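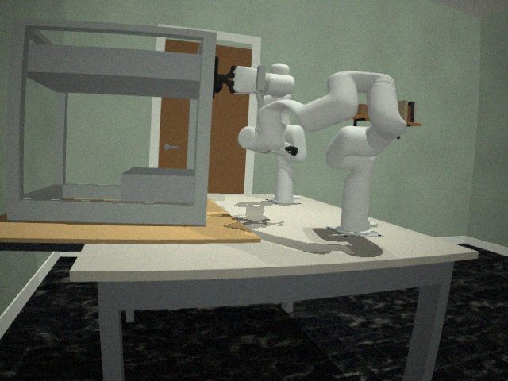 shelf scene in Kavura, gripper of the nearer arm at the right front post

From: Ehsan Ghauri
Date: 18 January 2025
Subject: Re: [kavura-users] How many demonstrations for the shelf task?

On the list, Cheema wrote:
> We start next week to collect demonstrations for the shelf task and I
> would like to know what number is sensible. The old page says 2000 for
> each task, but we have two operators and not much time. Also, do you
> keep the failed ones? And do you change the position of the shelf
> between episodes or leave it fixed?

Hello,

The number 2000 on the old page is from November, when all episodes were made by the scripted planner. For episodes made by a person you need far fewer. In our last round we recorded 153 by teleoperation and kept 92 after checking. With these 92 the policy already learned to come to the shelf from the right side and close on the post. It is still weak when the two arms are near each other.

This last point is where I would spend your time. The arms stand quite close on the table, and in many views one forearm hides part of the other. If your operators always move the nearer arm first, the policy learns this order and becomes lost when the farther arm has to begin. Please ask them to change the order. I did not do this at first and had to repeat two days of work.

About failed episodes: we keep them, but in a separate folder with a label. I do not train on them directly. A small slip followed by a good correction I count as success, and I think these are the most useful examples we have. An episode where the operator stops and thinks for a long time I remove, even if the end is correct - the policy copies the waiting.

About the position: we move the shelf a little on its board for every episode, and turn it a few degrees. The table, the door and the wall shelf with the books stay fixed. I know that Warnirura changes the wall colours and the floor too, but I have not tested if it helps with this task, so I cannot advise.

One more thing, check the shadows setting before you record. In version 2 of the scene it is on by default, in the older one it was off. If you mix both without noticing, you will see a strange drop in the results and look for the reason in the wrong place.

I can share my filter script if somebody wants it. It reads the Kinance log format only, for other formats you must change the loader.

Best regards,
Ehsan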